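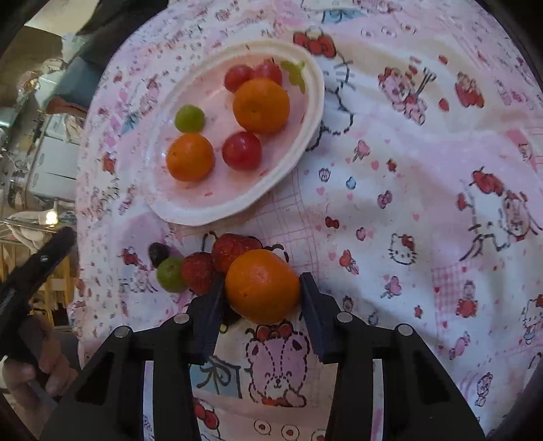 **Is a 20-day moving average cross on palladium worth anything, or am I fooling myself?**

I've been following palladium through Bitar since last October, mostly small positions, and I keep running into the same signal. Price closes above the 20-day average, the Bitar desk note calls it "constructive," I buy, and within a few sessions I'm back under the line and stopped out. They'll put strawberries, grapes and a mandarin in one basket and call it "commodities," and I suspect the averages get the same treatment, one setting for everything from soft fruit to metals. My last eleven trades off this signal are in a spreadsheet and I am down overall, even though the price is higher than when I started. The note never mentions the failed crosses. It just draws the next one.

What I would like to know is whether anyone has tested this on palladium itself, with costs included. Please don't tell me to "combine it with RSI." I have read that advice on every site there is and it never comes with a result attached.

Posted by flatpalladium

---

**spreadandbear**

I tested it, for what one person's test is worth. Daily closes, 2,979 sessions, long when the close is over the 20-day average and flat when it isn't. Before costs it made a little money. After I took off the spread that Bitar charges retail accounts, it made less than doing nothing.

A few things I'd point out before you blame the indicator:

- Most of the gain came from a handful of long runs. If you skip one of those trades because you just got stopped out and you're sore about it, the whole result is gone.
- Palladium is thin. The spread at 8 in the morning and the spread in the middle of the New York session are two different animals. I used one fixed number, so my result is probably kinder than real life.
- You say you get "stopped out." The plain version of the signal has no stop. You exit on a close back under the line. If you've added a tight stop on top, you are trading a different system from the one in the note, and it may well be worse.

I also tried 2,414 of those sessions on their own, leaving off the earliest stretch, and the small profit turned into a small loss. When moving the start date flips the sign, I stop calling it an edge. I still look at the average on my chart, mainly to see which way things have been leaning. I don't place orders off it.

As for the desk note, brokers get paid when you trade. I wouldn't expect a list of the crosses that failed.

---

**umo_user_since_day1**

You should switch to Umo, their signals are way better. I use the Plalmont setup on there and it's been green pretty much every week. You have to pay for the upper tier but it pays for itself. Also are you using RSI with it? The cross is much stronger if RSI is over 50.

> *flatpalladium:* Green on closed trades or green including the ones still open? And do you have a record going back further than this summer?

> *umo_user_since_day1:* Closed ones. The open ones will come back, they always do. I don't keep a record, the app does that.

> *spreadandbear:* Then ask the app for the open losses too. Leaving losers open and closing winners will give you a green week nearly every time, right up to the bad one.

---

**Flullden_basis**

I'll disagree a bit with the first reply. A trend rule with a thin edge before costs can still be useful if you get the costs down, and futures are cheaper to trade than what Bitar is quoting you. The catch is contract size. For a small account one palladium contract is far too much metal, and a single ugly Friday can take out a year of patient work. So I'm not telling you to do it, only that "the signal fails" and "the signal fails at my broker's spread" are separate claims, and the test above supports the second one better than the first.

On your own trades: eleven is too few to tell you anything. You could be down on eleven with a good rule and up on eleven with a terrible one. I'd go back through your sheet and mark what each trade would have done with no stop, out on the close under the average. That takes an evening and costs nothing. If most of the damage goes away, look hard at your stops. If it doesn't, you have your answer about the cross, at least at the prices you're paying.

I would also check what price the desk note is using. I compared Bitar's chart with the futures settlement for a while and the "daily close" was taken at a different hour - enough to put some crosses on the wrong day and a few where there was no cross at all.

> *flatpalladium:* Didn't know about the close time. Went back and checked, and two of my entries don't exist on the settlement prices. Will redo the sheet without stops over the weekend and post it, good or bad.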